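October 2022

Long Sunday out with Nolell, and a good one. Nkrumah Ankrah came along to watch the path follower – I was so glad of the company! We logged 13 passes with the new edge-weighted loss and the robot held its lane on all but one, where it drifted toward the verge and I took over. Mean offset was 6 cm, much better than I'd dared hope.

What pleases me most is that the path mask stays steady even when half the view is hazy. Still to do: label 76 of today's stills, the smudgy ones first, and rerun the old baseline on them – only fair to it.

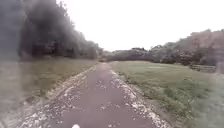 Park path from the robot, haze heaviest on the left, gravel edges still readable.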